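Towels, towels and more towels at Bromska

I dropped in on the Bromska workshop in May, and I'll admit I went expecting something flashier than laundry. What I got was an afternoon of towel folding, and I stayed a good two hours longer than I meant to!

The project is called Provero. The idea is to teach a two-armed robot to fold household linen by giving it loads of examples to learn from, each one a complete fold from start to finish, with a person steering the arms from a second set of handles. Every fold gets recorded – the camera views, the joint positions, when each gripper opens and shuts – and the lot goes into training overnight. The team wants 300 good ones before they let the thing have a proper go on its own. They had 127 when I walked in.

I asked if I could have a turn at steering and they very kindly said yes (brave of them). It's much harder than it looks. Your own hands know where the edge of a towel is without you thinking about it, but with the handles you're going by eye the whole time, and I kept closing the gripper on thin air. My first try went in the bin. So did my second. The third was a sort of lumpy parcel that they said they'd keep, in a tone I remember from primary school art class.

The cloth gets laid out flat, one gripper takes hold of a border and the fold goes on from there. Different colours and thicknesses are part of the plan, so the system doesn't learn one favourite towel and fall to bits when it meets another.
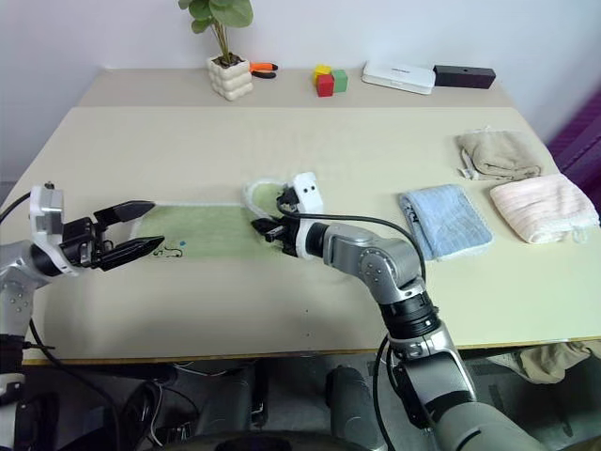
Safta Tudose reckons the messy attempts are worth more than people give them credit for. If every example starts from a perfect grab, she told me, the robot has no clue what to do when it misses, so she'd like to see plenty of folds in the pile where the person at the handles slips, has another go and gets there in the end.

I liked that, and not just because it made me feel better about my parcel. There's a bit of friendly disagreement over it, mind you. Some of the crew would sooner keep the first batch tidy and bring in the fumbles later, and the compromise for now is to tag any fold with a recovery in it so they can train with those or without them and compare.

The steering is done in short turns, as your shoulders start to complain and your folding gets sloppy. A good operator can get through a flat towel at a fair clip. I was nowhere near that, and my hat's off to anyone who does it day in, day out.

Money for the work comes from Gavrilă, who make the arms' control software, and the finished recordings will be shared with the folks at Cusiditz, where a similar pair of arms is being set up. Whether folds gathered on one bench are any use on another is something both groups are keen to find out.

After towels come pillowcases, then T-shirts if all goes well. There are 4 training runs planned before then, and I've been invited back to watch the robot try a fold without anybody on the handles. I've already said yes.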